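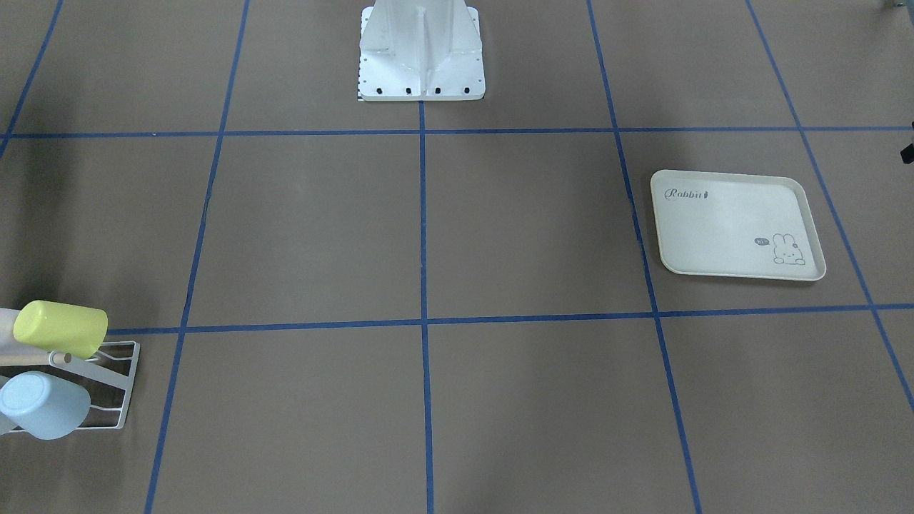
**Tape grids on shared benches: do we need a written rule?**

**nblackburn**
We run two arm cells at Driltham and I'm writing the bench standard. Draft so far:

- Blue tape only for the grid. Other colors are for safety marking.
- Nothing goes in the cell directly in front of the base during homing.
- Props start inside one cell, never across a line.
- Replace any strip that has a lifted end before the shift starts.

Anything missing?

**simbridge_kaz**
I'd drop the third one. A mug rack or a dish rack won't always fit in one cell, and people will shove it wherever it does fit. Write down which cells it covers and move on.

**nblackburn**
Then two operators reset it two different ways. We had that in August and threw out 26 runs.

**simbridge_kaz**
That's a record-keeping problem. We number the cells and log the angle of anything that isn't square to the tape. Trays especially.

**torque_spec**
Tape is a guide for people. If your calibration depends on it, the standard is wrong from the start. Ours wanders 6 mm where the strips cross. Measure from the base plate.

**nblackburn**
Agreed on measuring. I'll add that the base plate is the reference, check the bolts every Thursday, and let large props cross a line if the cells are logged. Homing rule stays.

**simbridge_kaz**
Fine by me. I still think lifted tape can wait until the end of the shift.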